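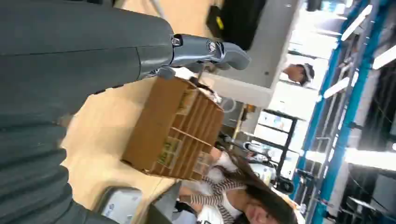

Divided box by the gripper, small packets tucked into some of the slots.

I've had the Previton finger kit on our arm since August, and I like it a lot more than I expected to! Fitting it took me one Sunday morning: 8 bolts, a quick re-zero, then a long stretch of teaching pick points (the slow part, as always). Cardboard dividers are a pain because they flex, so I dropped the grip force to 5 newtons and set the approach speed to 77 percent. At 100 it kept nudging the partitions.

Upkeep is easy enough. I wipe the hinges down, check the bolts for play and grease the joints, though the rear one is a knuckle-scraper to reach. Nerys Price lent me her stubby hex key and I still haven't given it back.

My gripe is the manual, which skips re-zeroing completely. Four stars, and I'd buy it again.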